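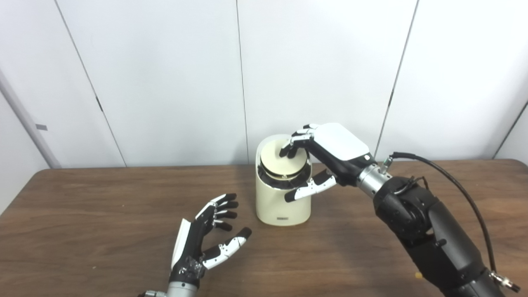
Cómo se cuida un robot con dos manos

Un robot que trabaja con las manos necesita cuidados todos los días. Se le aflojan tornillos, se le gastan las puntas de los dedos y se le ensucian las articulaciones. Si nadie lo revisa, empieza a fallar: primero un poco, después mucho.

En este texto vamos a seguir el cuidado de un robot de dos brazos que se llama Ledia. Vive en el taller Harex, junto a una mesa de madera. Su trabajo consiste en practicar cosas que tú haces en casa sin pensar, como agarrar un bote o quitarle la tapa. De que esté siempre a punto se encargan dos personas: Tainá Meireles, que es mecánica, y Gervásio Rocha, que se ocupa de los programas.

Las partes que hay que conocer

Antes de arreglar una máquina hay que saber cómo se llaman sus partes. Con los brazos de Ledia es fácil, porque se parecen a los tuyos.

El brazo es grande y negro, y está hecho de varios tramos gruesos. Donde se juntan dos tramos hay una articulación, igual que en tu codo. Dentro de la articulación hay un motor que la hace girar.

La muñeca es una pieza de metal plateado. Une el brazo con la mano y lleva tornillos a la vista, para poder llegar a ellos con la llave.

La mano es blanca y negra. El dorso lleva una placa blanca y lisa que funciona como el caparazón de una tortuga: protege lo que hay debajo. Los dedos tienen segmentos blancos, articulaciones negras y una yema negra en la punta. También hay un pulgar, que es muy importante. Prueba a quitar la tapa de un bote sin usar el pulgar y verás por qué.

Por último están los cables. Unos llevan electricidad a los motores y otros llevan mensajes. Son parecidos a tus nervios, con una diferencia: los tuyos van por dentro del cuerpo y algunos de los del robot van por fuera.

La revisión de la mañana

Cuando Tainá llega al taller, lo primero que hace es comprobar que el robot está apagado. Hay un interruptor grande para cortar la corriente y se puede cerrar con un candado. Mientras el candado está puesto, la llave la lleva ella en el bolsillo. Así no hay manera de que alguien encienda la máquina mientras ella tiene los dedos metidos entre los dedos del robot.

Después mira. Parece poca cosa, pero es la parte más larga de la revisión. Mira si hay polvo, si hay algún cable pellizcado y si la placa del dorso tiene golpes. Mira la mesa, por si han caído migas de material o algún tornillo suelto. Un tornillo en la mesa es una mala noticia: quiere decir que falta en algún otro sitio.

Luego toca. Con una llave pequeña comprueba los tornillos de las muñecas, uno por uno. Los tornillos se aflojan por la vibración, que es un temblor muy rápido y muy pequeño que hacen los motores al moverse. Tú no lo notarías, pero un tornillo que tiembla todo el día acaba girando.

La llave de Tainá es especial. Hace clic cuando el tornillo está bien apretado, y entonces hay que parar. Un tornillo demasiado apretado también es un problema, porque se puede romper o puede deformar la pieza que sujeta.

Todo lo que encuentra lo apunta en un cuaderno. La hoja del último repaso grande empieza así:

Jueves 28 de agosto. Muñeca derecha: un tornillo flojo, apretado. Muñeca izquierda: bien. Yema del pulgar derecho: gastada, cambiar. Cables: bien. Mesa: limpia.

Por qué se gastan las yemas

Las yemas de los dedos de Ledia son como las suelas de tus zapatillas. Están hechas para agarrar, y todo lo que agarra se va gastando.

Cuando el robot coge una tapa, aprieta el borde con los dedos por un lado y con el pulgar por el otro. A eso se le llama pinza. Si las yemas están nuevas, no hace falta apretar mucho. Si están gastadas, la tapa resbala y el robot tiene que apretar más. Al apretar más, los motores trabajan más, se calientan más y duran menos. Un trozo de goma muy pequeño puede acabar estropeando un motor muy caro.

Por eso Gervásio lleva la cuenta de los agarres. En el taller cambian cada yema al llegar a 861 agarres, aunque todavía tenga buen aspecto. El número lo sacaron de sus propias pruebas: agarraron la misma tapa una y otra vez hasta que empezó a resbalar, y después eligieron un número más bajo para ir sobre seguro.

Cambiar una yema es sencillo. La vieja se quita tirando de ella con unas pinzas de plástico. Se limpia el hueco con un paño seco, se coloca la nueva y se aprieta hasta que encaja. Las yemas de repuesto llegan en bolsas de 20, de una empresa que se llama Stallik, y se guardan en un cajón lejos del sol, que endurece la goma.

El problema del cable

Doblar un cable una vez no le hace daño. Doblarlo muchas veces por el mismo punto, sí. Puedes comprobarlo con un clip de papel: si lo doblas y lo desdoblas por el mismo sitio, al final se parte. Dentro de un cable hay hilos de metal muy finos y les pasa lo mismo que al clip.

La solución es dejar que el cable haga una curva amplia. El que sale junto a la muñeca derecha sube, pasa por encima del brazo formando un arco y vuelve a bajar. A simple vista parece que sobra cable, pero ese trozo de más es necesario. Cuando la muñeca gira, el arco se abre o se cierra un poco y ningún punto se dobla demasiado.

Si el cable fuera muy corto, tiraría del conector cada vez que el brazo se estira. Si fuera muy largo, se engancharía con las cosas de la mesa. Tainá tuvo que probar varias medidas. La primera quedó corta y el conector se soltó en mitad de una prueba – la mano se quedó quieta y hubo que parar todo.

Desde entonces hay una prueba para los cables. Tainá enciende el robot, se coloca detrás de la línea de seguridad y le pide que mueva cada brazo muy despacio hasta donde llega: arriba, abajo, a un lado y al otro. Mientras tanto observa el arco. Si en algún momento el cable se pone tirante, pulsa el botón de parada y lo vuelve a colocar.

Enseñarle otra vez dónde están sus manos

Cierra los ojos y tócate la nariz con un dedo. Seguramente has acertado. Tu cerebro sabe dónde está tu mano aunque no la veas.

El robot también necesita saberlo. En cada articulación lleva un sensor que mide cuánto ha girado. Con todas esas medidas, el ordenador calcula dónde está cada dedo. El problema viene cuando se desmonta una mano para arreglarla. Al volver a ponerla puede quedar un poquito torcida, menos que el grosor de una uña, y entonces los cálculos ya no salen bien. El robot cree que su dedo está en el borde de la tapa, pero en realidad está en el aire.

Para corregirlo se hace una calibración. Calibrar es comparar lo que la máquina cree con lo que pasa de verdad. Gervásio pone en la mesa una pieza de metal con 2 marcas grabadas, que están a una distancia exacta de 182 milímetros. El robot tiene que tocar primero una marca y luego la otra. Si falla por poco, el ordenador apunta el error y lo corrige. Se repite con las dos manos hasta que aciertan siempre.

La pieza de las marcas se guarda en una caja forrada por dentro. Si se cayera al suelo y se doblara, dejaría de servir, porque el robot aprendería una medida equivocada.

La prueba del bote

Cuando todo está apretado, limpio y calibrado, llega la última prueba. Se hace con un bote que tiene tapa redonda. La elección está bien pensada: para quitar una tapa hay que acertar con el borde, apretar lo justo y levantar sin volcar el bote.

Una mano se encarga de la tapa. La otra espera abierta, preparada para ayudar si hace falta. Gervásio mira en la pantalla la fuerza de cada dedo, y Tainá mira el bote. Los dos se fijan en cosas distintas, y así se les escapan menos fallos.

Si la tapa resbala, se revisan las yemas. Si la mano llega demasiado a la izquierda o a la derecha, se repite la calibración. Si un dedo se mueve a saltitos, se busca polvo en su articulación o un cable mal conectado. Cada fallo da una pista sobre el lugar donde está la avería, igual que una tos hace que el médico te escuche el pecho.

El repaso grande de diciembre

Una vez al año, en diciembre, Ledia descansa varios días. Se desmontan las dos manos por completo y se mandan en una caja al taller Teixeira, donde las abren, limpian los motores por dentro y les ponen grasa nueva. La grasa sirve para que las piezas de metal se deslicen sin rozarse. Con el tiempo se seca y se llena de polvo, y hay que cambiarla.

Mientras las manos están fuera, Tainá tapa las muñecas con unas fundas para que no entre suciedad. También aprovecha para cambiar los cables que más se han movido durante el año, aunque todavía funcionen.

Palabras para recordar

Articulación: parte donde se unen dos piezas y una de ellas puede girar.

Calibrar: comparar lo que mide una máquina con la medida verdadera y corregir la diferencia.

Conector: pieza en la punta de un cable que sirve para enchufarlo.

Sensor: parte que mide algo, por ejemplo cuánto ha girado un codo o con cuánta fuerza aprieta un dedo.

Vibración: temblor rápido y pequeño.

Para hacer en casa

Busca un bote vacío de plástico con tapa y ponlo en una mesa. Quítale la tapa con una sola mano, despacio, y fíjate en qué dedos usas. Después ponte unas manoplas de cocina y repítelo. Con las manoplas sientes mucho menos lo que tocas, y seguramente aprietes de más o se te resbale. Prueba también a hacerlo sin el pulgar, y apunta cuál de las tres maneras te ha costado más.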